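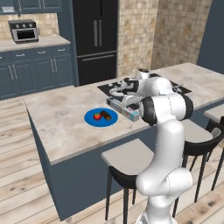
Our project looked at what happens to kitchen jobs when part of the tray line is handed to a robot arm. The site was Hrynyshyn, a contract kitchen in Gedineck that makes up meal trays for day programs and two small seniors' residences. The company has been trying out tasks in a simulated kitchen before it decides whether to put an arm on the line. The job we followed most closely was item handling, which means taking hold of one packaged or loose item at a time from a counter. The simulated kitchen is laid out like a home kitchen, with an island, and the items are ordinary ones: a food box lying at an angle on the counter with the gripper right next to it, a tomato and a chocolate bar sharing a blue plate. The staff told us the angle of the box matters. On the real line boxes are never put down square.

Aug 14, 2020
By Shufen Ding and Xiaoyan Jin

Search this site Go

Background

Hrynyshyn sends out 237 trays on a normal day. There are nine people on the morning shift. Two of them do nothing but dry items for the first 90 minutes: crackers, juice boxes, fruit, wrapped sweets. It is the job most people want to get off. The stool is the wrong height, and the same arm does the reaching the whole time. The shift lead keeps a rotation so that no one is on it two days in a row, but when someone calls in sick the rotation falls apart.

The software used for the trial is called Skorell. Staff do not program it. They fill out a sheet saying what the item is, where it starts and where it has to end up, and the office enters it. We sat in on the filling out of these sheets and interviewed all nine people on the shift.

What we found

1. Writing the task down was harder than people expected. The first sheets said things like "put fruit on tray." Once people saw runs on the office monitor they started adding more. A tomato can be held too hard. A thin box can be picked up by its end and swing. One worker filled both sides of the sheet for a chocolate bar. She had been doing the job for years and said she had never had to put it into words before.
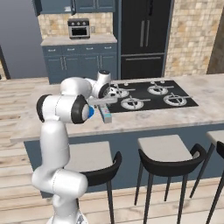
2. The question people asked most was about dropped items. On the line now, if a box falls, whoever is closest picks it up and checks the corners. If the arm drops one, does the line stop? Who decides if the item still goes out? The office did not have an answer when we asked, and the workers wanted one in writing before anything is bought.

3. Hours came up in every interview. Management says no shifts will be cut and the two dry item workers will move to hot portioning and label checks. Six people believed this for the first year. The other three thought hours would go down slowly when people left and were not replaced. We had no way to test either view, so we have only recorded them.

4. Nobody we spoke to wanted to keep the dry item job as it is. Several would keep part of it. Two workers who have trouble with their knees said it is the only task on the shift they can do sitting down, and if it goes to a machine they will be on their feet until break. This was not in the company's plan. We think it is the most useful thing we learned.

5. Training. The plan has one person per shift looking after the arm. The pay for that role has not been set. Younger staff were interested, but so were some of the older ones, and they felt they would not be asked.

Limits of the project

A simulated kitchen is tidy. There is no steam, no wet floor, no one squeezing past with a cart. It has a cooktop and bar stools, and the real line has a steel bench and bins. What people said about the runs is what they said after watching a screen, and they may feel differently beside a real arm. We also visited only in the mornings. The afternoon shift at the Fundel Street building does the washing up and was left out.

Recommendations

Write the dropped item rule with the morning shift, before purchase. Keep at least one seated task in the rotation. Set the pay for the arm role first and then post it for everyone. Name the people who wrote the task sheets in the records, as their knowledge is what the trial runs on.

We shared a draft with the shift lead and corrected two points about the rotation. The interview questions are in Appendix A.

Contact the project office | © 2020 Shufen Ding, Xiaoyan Jin | Back to top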